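Family History Corner: What My Grandfather Left Out

My grandfather never talked about the village he came from. We knew its name, Grarnora, and we knew he left at 9 with an uncle. That was all my mother could tell me when I began asking last November.

I started with his church records, and they were a mess. The family name is spelled Anghel on one page and Angel on the next. His mother appears under two first names. I spent most of the winter sorting out whether she was one woman or a pair of sisters. She was one woman.
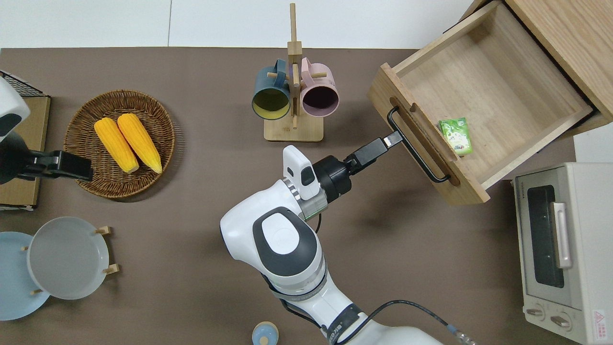
A gripper on the handle of an open wooden drawer.

My aunt in Potgieter had a bundle of 45 letters, most of them from the uncle. I don't read the language well, so a retired teacher worked through them with me over the phone. Many are about money and the price of feed. A few mention a brother who stayed behind, and my mother had never heard of him.
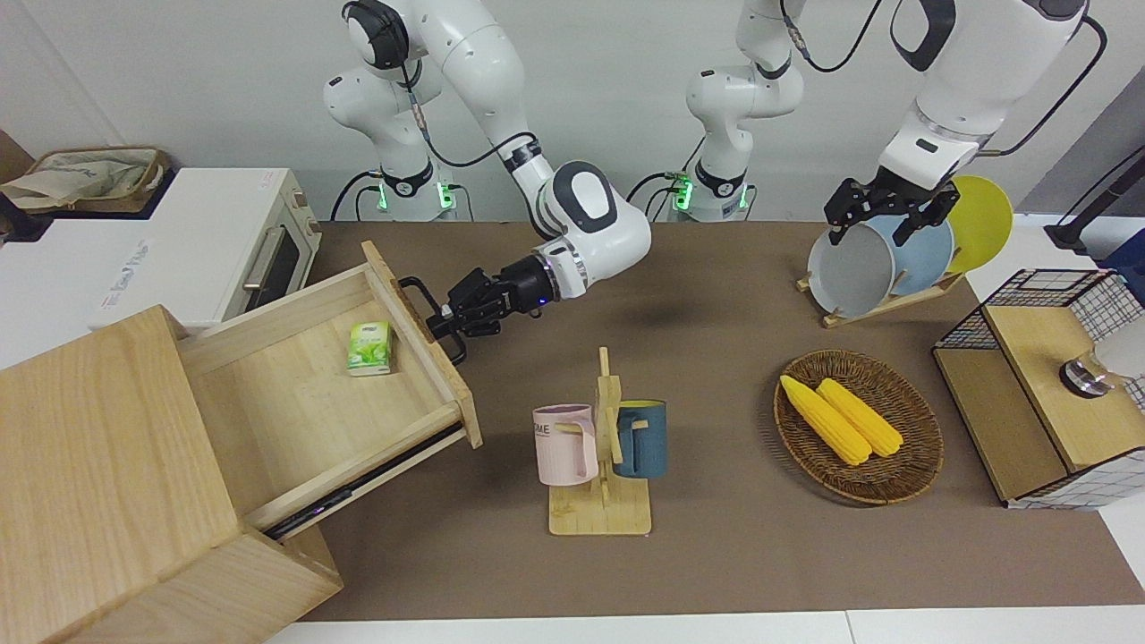
Two robot arms at the table, one at the drawer and one at the dish rack.

The brother's name was Traian, the same as mine. My parents say they picked it because they liked the sound. I have asked my father twice and he gives the same answer.

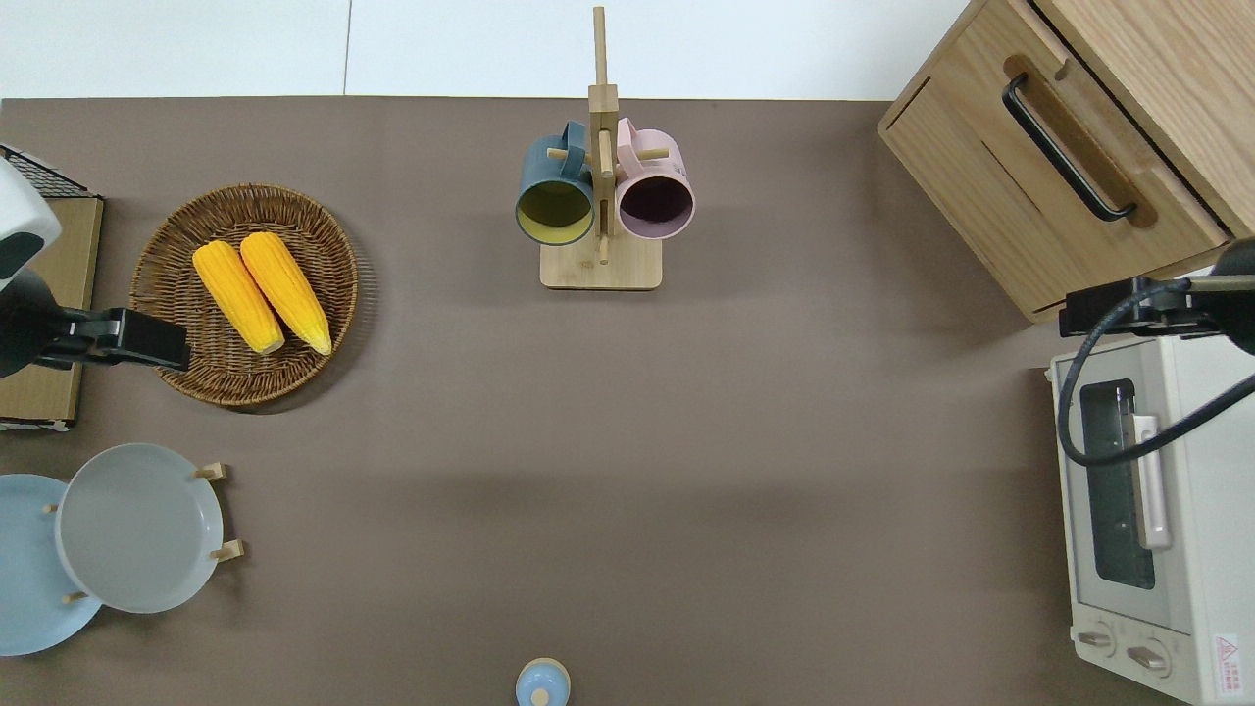 I wrote to the parish office with his birth year and got a reply after 9 weeks. He married, had two daughters, and is buried beside his parents. One of the daughters moved to Filtside and may still have family there. I have sent a letter to the last address on file.

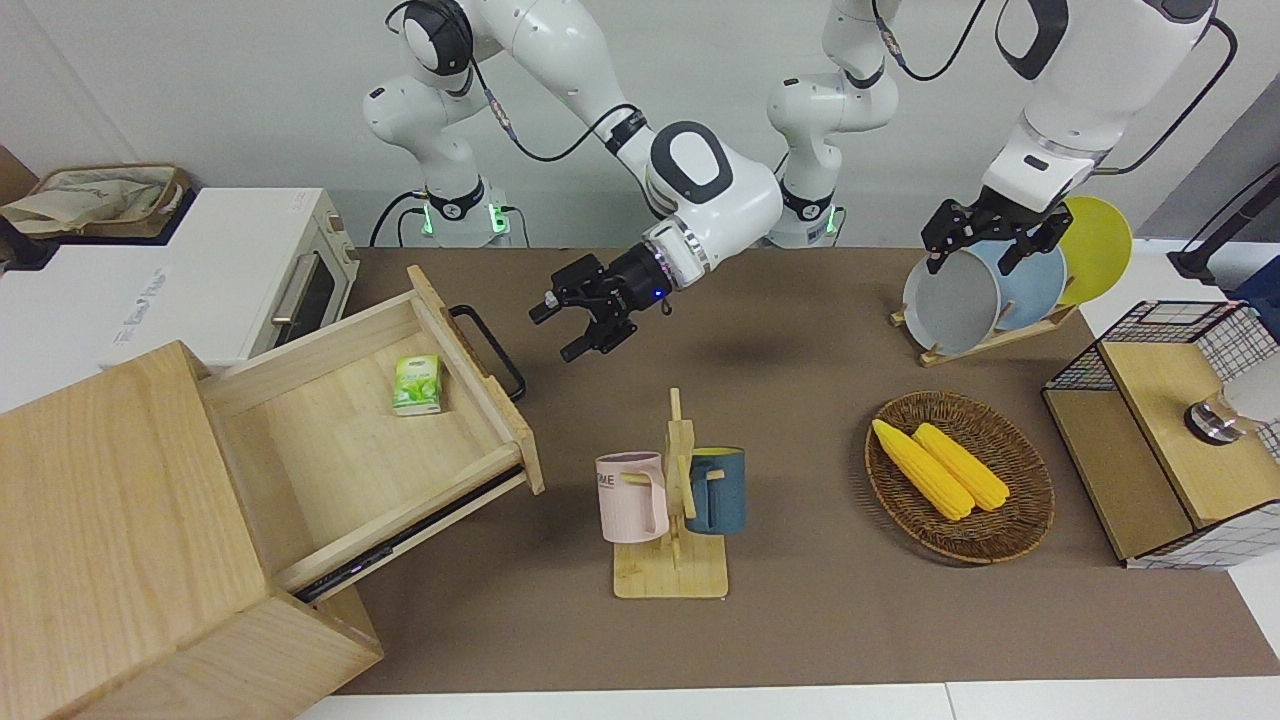
Copies of the letters are now in the reading room, in the gray folder marked Anghel. If your people came from Grarnora or the farms near it, please look through the names on the first sheet and leave me a note at the desk.

Traian Anghel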